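# Clirndale Glazed Ware

Clirndale glazed ware is a type of household pottery made in and near the town of Clirndale from the late nineteenth century onward. It is known for its thick, high-shine glaze and for the soft colors used on its bowls, jars and lidded pots. Most pieces were made for kitchen use, although the larger jars are now more often kept as ornaments.

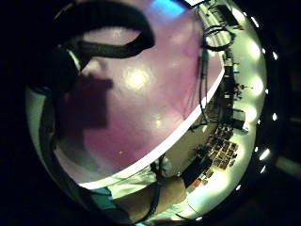 The name first applied only to wares from the Kollár pottery, which stood on the east bank of the river. By the time the second large pottery, Vindton, was taking orders, shopkeepers were using it for any shiny pottery from the district. Collectors today usually name the maker as well, as in "Clirndale Kollár" or "Clirndale Vindton."

## Origins

Potters had worked in the valley long before the glazed ware appeared. The local clay is heavy and red, and early pots were sold unglazed or with a thin brown wash on the inside. They were cheap and broke easily. Farm households bought them for storing lard and pickled vegetables.

The Kollár pottery began as a family workshop with a single wood-fired kiln. It started buying pale clay from outside the valley so that lighter glazes would show their true color. The red clay was kept for flowerpots and drain tiles, which paid most of the bills in the early years.

Vindton was set up by two former Kollár workers. Its owners built a longer kiln and hired women from the town as decorators and finishers. At its peak the pottery employed 320 people, many of them in the packing sheds.

## Manufacture

Smaller bowls were thrown on a wheel. Large jars were made in two halves, joined while the clay was still damp, and smoothed over the seam with a wet leather strip. A faint ridge can often be felt inside the jar at the widest point.

After drying, each piece was fired once without glaze. It was then dipped, left to stand on a rack, and dipped again after being turned upside down. The second dip gave the ware its depth of shine, but it also caused runs and drips near the foot. Kollár finishers scraped these off by hand. Vindton left them on its cheaper lines and sold the pots as "drip foot."

The second firing took two days, followed by a slow cooling period. Opening the kiln too early caused fine cracks in the glaze. Cracked pieces were sold at the gate or broken up and used to mend the yard road, and fragments still turn up there after heavy rain.

## Colors and shapes

The earliest glazes were cream and pale green. Blue was added later, followed by gray, yellow and several shades of pink. Pink was difficult to fire evenly, and matched sets in that color cost more than the same sets in cream.

The best-known shape is the Jestlow jar, named after the village where the first large order was delivered. It has a wide, round body, a short neck and no handles. Vindton produced it in five sizes. The smallest held salt or mustard, and the largest was used for flour. Lids were made separately and do not always fit well.

## Decline and later interest

Enamel and pressed glass took much of the market between the wars. Kollár closed first, and its molds passed to Vindton, which makes late pieces hard to tell apart. Vindton turned to bathroom tiles and stopped making jars in the 1950s.

Interest returned after Oľga Zeman, a retired schoolteacher, published a handbook of makers' marks. The book lists 425 marks, including painters' initials and kiln numbers. Its dates for the Kollár marks have been questioned by Anežka Skála, who worked from surviving order books and placed several of them a decade later. Later price guides mostly follow Skála.

The Clirndale town museum holds 505 pieces, of which 200 are on display. The rest are kept in storage and can be seen by appointment from April to October.

## Marks

Kollár pieces carry a pressed "K" inside a circle, usually off center on the base. Vindton used a stamped name in black or dark blue. Unmarked pieces are common, mainly among seconds and small bowls. Reproductions made for the tourist trade have a flat, unglazed base and weigh noticeably less than the originals.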